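**Progress report to Tarnico: whole-body wiping study, second period**

The project examines whether a humanoid can learn table wiping from a small set of teleoperated demonstrations when arm and leg data are recorded together. Collection closed in October with 1,211 episodes, of which 33 were excluded for gaps in the joint log.

The policy trained on combined data finished more trials than the arm-only baseline. The gain was greatest when the cloth began behind the hip line, a position that obliges the robot to shift its stance. Results for new table heights remain weak, and Phúc Diệp is revising the sampling method.
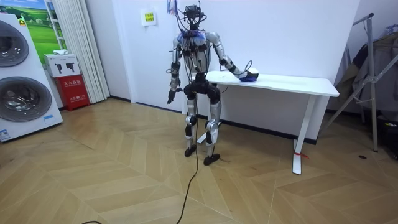 *Tusberg Motion Learning Group, Morrison Centre*

The rear-reach condition places one hand on the blue item on the table, with the feet staggered. It accounts for about 12 hours of recordings. Ayten Tokgöz will lead the remaining four test blocks. We request no change to the approved budget.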